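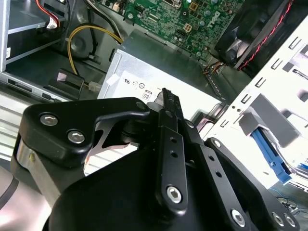
Desktop PC, case open.

April, 16:10

Kiln back on after the cold spell. Taşdemir top loader, lower shelves only. Bisque to 1,000 °C on the slow programme, same as the last two loads, so the tiles can be compared with the March set.

Loaded 27 tiles of the Nasico red body. Of those, 21 are plain, pressed in the old plaster mould. The rest have the coarser grog worked in by hand, and I am not happy with how even the mix is. Next time wedge it the evening before and leave it wrapped. The coarse ones are marked with a notch on the back edge. Do not go by the pencil numbers, they burn off.

Drying was slow. The back room stayed cold and the tiles nearest the wall were still dark in the middle yesterday, so they went on the wire rack next to the heater, turned at lunch and again before locking up. Two have lifted at the corners. Put them in anyway, on the bottom shelf, to see whether they get any worse.

Shelves: scraped the old wash off the one with the green drip and gave it two fresh coats. The batt wash in the small bucket had settled hard and took a long time to stir back. It wants a lid that fits.

Logger: the Onitz box takes its reading from the second thermocouple, and the PC saves it to the shared folder. The last firing has a gap in it after the hold started. Kiln controller shows nothing odd for the same stretch, so I am treating the gap as a logging fault and leaving those readings out of the graph. Please don't fill it in by drawing a line across. If it happens again, note the controller temperature by hand every half hour on the sheet by the door.

Glaze tests for the next load. Base is the Aratance frit with the usual ball clay. Mixed 4 small batches with the iron going up in steps, all sieved twice. The darkest went lumpy and needed more water than I had written down, so its recipe on the card is now wrong. Corrected on the card in red, not yet in the spreadsheet. Dip for a slow count of three, foot wiped straight away. Last month's were left too thick at the bottom edge and ran on to the shelf, hence the green drip.

Still don't know why the March tiles came out paler on one side. Could be the draught from the bung, could be that they were packed too close to the wall. Left a wider space this time and changed nothing else. If the pale side turns up again I'll swap the shelves over and try the same body higher in the kiln.

17:45
Bung out, lid propped, smell of damp as usual. Controller climbing steadily.

18:30
Still some steam at the bung. Left it out for another spell.

19:15
Mirror held over the hole stays clear now. Bung in, lid down. Extractor on low. Going home.

To do
Order more cones, the box is nearly empty.
Put the corrected iron recipe in the spreadsheet.
Weigh the notched tiles before they go in water, then boil and weigh again.
Leave the lid shut tomorrow until the controller reads under a hundred, even if people are waiting for their pots.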